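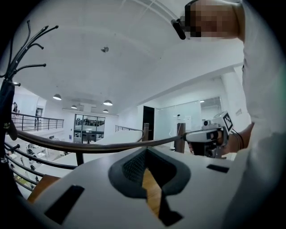 3.2 How people talk about the weather at work

I came to this part of the study expecting grumbling, and I got plenty of it. Khalil Kanaan and I collected 303 short conversations from workplaces in Stosiscombe and Gretport, all of them in January, and 124 opened with the weather. What surprised me was how often the rain did a second job. People used it to get out of a chat ("better go before it starts again") nearly as often as they used it to get into one. 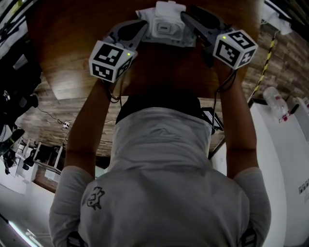 The Gretport speakers were much keener on forecasts than the Stosiscombe lot. They'd quote tomorrow's temperature at each other and then argue over whose phone to believe – lovely material, though a pain to transcribe. Varghese's earlier work in Sodasthorpe found the same habit among bus drivers, and I'd love to know if it's a coastal thing.

I've left out 11 conversations where we couldn't agree on whether "cold" meant the day or the tea. Khalil wanted them in! My feeling is that they belong with the food talk in section 4, so I've put them there for now.
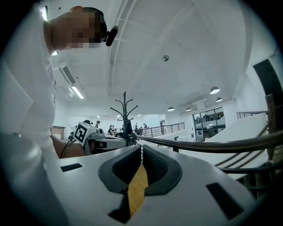
Figure 3. A person at work, leaning forward with one forearm extended.

Silence after a weather remark was rarer than I'd guessed. It came up 49 times, mostly when the listener was on the way out of the door, and in those cases the speaker usually just said it again a bit louder.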